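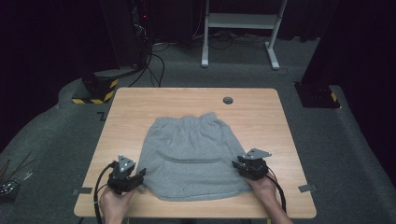

Gray knit item laid flat on a light wood tabletop.

Workshop > Service Desk > Checklists > Case and Crown

Last updated: Fri 17 November

Mechanical watch, outgoing inspection
Watch: Jorkberg automatic, job 847
Inspector: Anum Marwat
Second check: Waqas Shaikh

1. Case back seated, notches undamaged: PASS
Comment: light tool mark at one notch, present at intake.

2. Crown threads and stem play: PASS
Comment: stem replaced. Crown engages without side load.

3. Crystal and gasket: HOLD
Comment: gasket stands proud near the date window. Refit before the pressure test.
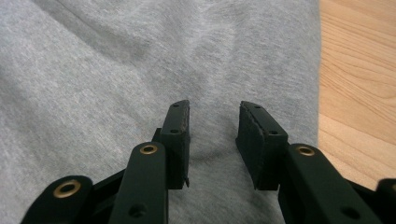 4. Bench condition at final casing: PASS
Comment: case back screws must be accounted for before the movement goes in. Clear tools from the work area first. A soft gray cloth over light-colored wood is acceptable for laying out the bracelet. Do not open a movement over knit fabric; fibers migrate to the dial.

5. Date change: PASS
Comment: jumps cleanly. Quickset not used between 9 p.m. and 3 a.m.
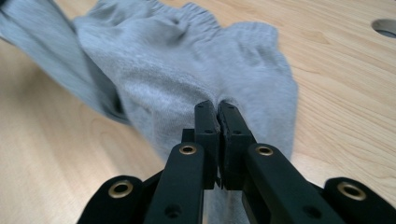

Reading time: 3 min

6. Rate, dial up and crown down: PASS
Comment: 3 seconds per day between positions. Amplitude not logged for crown down; Waqas to repeat.

7. Bracelet pins and clasp: FAIL
Comment: one pin walks out under finger pressure. Replace from Westex stock, drawer 14.

Release: withheld pending items 3 and 7.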